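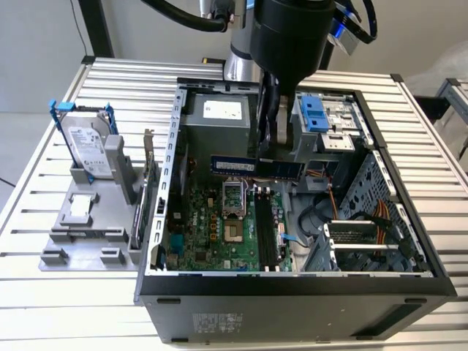

Page last changed: Jan 30, 2020

Work on the Penrose bench at Kulness has been going along nicely, and we are so pleased to tell you that we now have 122 examples of the memory step (the blue stick, held over the two black slots in the old Dell tower) ready to go to Codau for training. We'd like 385 by June! Every run counts, even the clumsy ones, so please do mark those and keep them. The drive in its blue caddy comes next, once we've settled how the gripper ought to take hold of it. If you have a spare tower, do bring it along to Kulness.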